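6/8/26, Stolach plot, workshop notes

Came in early to get the window mock-up finished before the heat, and as usual spent the first hour doing something else entirely. The lintel sample for the garden side had been left leaning against the wrong rack, so I moved it, relabelled it, and then found the old label underneath with a different span written on it. I measured it again myself to be sure: 1483 mm, which agrees with the newer label and with the drawing, so whoever put the first one on was probably thinking of the utility room. Old label is in the bin now.

Mock-up of the kitchen wall next. For anyone who hasn't been following, the Stolach house has its kitchen and living room as one long space, with big sliding doors on to the terrace, and the buyers would dearly like the floor to run straight through from inside to outside with no step to trip over. It's a lovely idea and I'm all for it, but rain has to go somewhere! We set the Bresetti door frame into the test wall with a drained channel in front, 70 mm deep, and a flush grating over the top. The frame went in sweetly, I must say. The sill packers were another matter (two of them had been cut short and I had to make new ones out of the offcut box), but once it was level it stayed level, and the door runs with one finger.

Hose test on the channel, 15 minutes, spray held at head height and moved slowly from side to side. The channel kept up well for most of that. Towards the end there was a small dark patch on the inside face of the left-hand jamb, low down, no bigger than a thumbprint. I think it's the sealant at the corner and nothing to do with the grating, because the right-hand side was bone dry and that is the corner I did second, with a fresh nozzle. Will rake out the left one, redo it, leave it overnight and have another go with the hose.
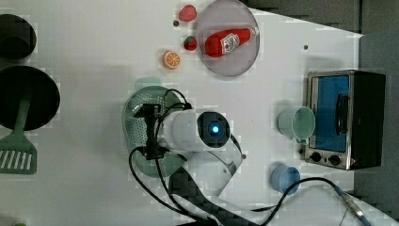
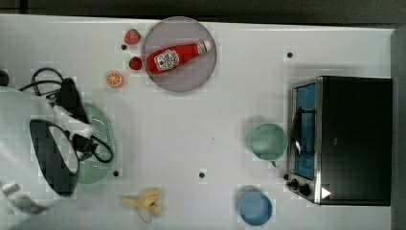
New Homes Workshop, Kwok & Ruvano Builders

After lunch, back to the threshold drawings. The tiles the buyers have chosen for inside are thinner than the outdoor version of the same tile, and the adhesive bed is different too, so if we want the two surfaces to meet properly the screed has to come down a touch indoors. I've pencilled a finished build-up of 172 mm from the top of the slab, insulation and heating pipes included. Please would somebody check my adding up before it goes to site — I did it twice and got the same answer, but I did it the same way both times.

Had a long think about the overhang above the doors as well. It was drawn quite shallow to let the winter light in, and back in March, when the sun was still fairly low, we were all very pleased with that. By this time of year the west corner of that room will be getting the full afternoon, and I'd like us to price a deeper one, or else an outside blind with its box tucked up behind the fascia. The blind is my favourite, but it needs a cable, and the cable needs to go in before the boarding does.

Still to do:
Left jamb sealant, then hose test again
Ask Bresetti for two spare sill packers and a longer drip strip
Screed figures checked by a second pair of eyes
Blind cable on the electrician's drawing
Sweep up under the test wall, there is sawdust stuck to everything the hose touched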